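# Quem somos (e o dia em que o nosso robô parou de nos ouvir)
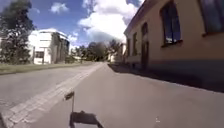 **Clirorel · Equipa de Operações de Rua**

Olá! Se chegou até esta página, provavelmente já se cruzou com um dos nossos robôs de entregas, aqueles baixinhos, escuros, com uma bandeirinha na ponta de um pau. Eu faço parte da equipa que os acompanha desde o primeiro metro de passeio, e pediram-me que escrevesse a página "sobre nós". Aceitei com uma condição: poder falar também do que correu mal.

A Clirorel nasceu em 2010, numa garagem atrás da Padaria Vasconcelos (o cheiro a pão às cinco da manhã era a melhor parte do trabalho, juro). Primeiro fazíamos carrinhos para armazéns, coisa sossegada, chão liso, sem cães nem trotinetes. A rua veio bem mais tarde, com o modelo Purero, e hoje somos 17 pessoas entre oficina, software e operações.

## O que aconteceu em maio

O Purero estava num percurso que conhecíamos de cor: passeio largo de asfalto, um edifício amarelo-claro de janelas altas à direita, e à esquerda aquela faixa de pedra a separar o passeio da estrada. Um percurso fácil, dizíamos nós!

A meio do caminho perdemos a ligação. O robô devia parar logo, é a regra número um da casa, mas continuou a andar durante 17 segundos. Foi encostando à esquerda, passou por cima da faixa de pedra e acabou com 2 rodas na estrada. Não vinha nenhum carro e ninguém se magoou, mas eu estava do outro lado do ecrã congelado e ainda hoje me lembro do aperto no estômago.

Passámos semanas a desmontar aquilo tudo, e encontrámos três coisas:

- o temporizador que manda parar quando a ligação cai estava a ser reiniciado por uma mensagem interna, portanto o robô achava que ainda falava connosco;
- o limite entre a sombra do edifício e o asfalto ao sol, muito nítido àquela hora, foi lido como borda do passeio, e ele desviou-se para o lado errado;
- o botão de paragem física ficava atrás, baixo demais, e a colega que ia a pé teve de correr e agachar-se para lhe chegar.

A da sombra foi a que mais nos custou a engolir, porque tínhamos testado com chuva, com folhas, com o passeio cheio de gente... e nunca ao sol com uma parede comprida ao lado. Um erro nosso, sem desculpas.

## O que mudou

Parámos os passeios todos até perceber o problema. O temporizador passou para uma placa à parte, que corta os motores sozinha e não quer saber do que o resto do sistema pensa. O botão subiu e ficou vermelho, grande, bem à vista. E agora cada percurso novo é feito 3 vezes a horas diferentes do dia, com uma pessoa ao lado, antes de entrar em serviço. É uma seca, confesso, sobretudo ao meio-dia no verão, mas já apanhámos assim dois cruzamentos manhosos.

Publicámos o relatório completo em 13/09/2020 e mandámo-lo também à Skivenlow, que nos fornece os módulos de rádio e que reviu connosco a parte da ligação (obrigada pela paciência com os nossos e-mails à meia-noite!).

## Falar connosco

Viu um robô parado num sítio esquisito, a bloquear uma rampa ou a fazer qualquer coisa que não lhe pareceu bem? Carregue no botão de paragem, sem medo de estragar, e depois escreva-nos pelo formulário de contacto com o nome da rua e a hora. Lemos tudo, eu incluída, e respondemos também às crianças que nos mandam desenhos.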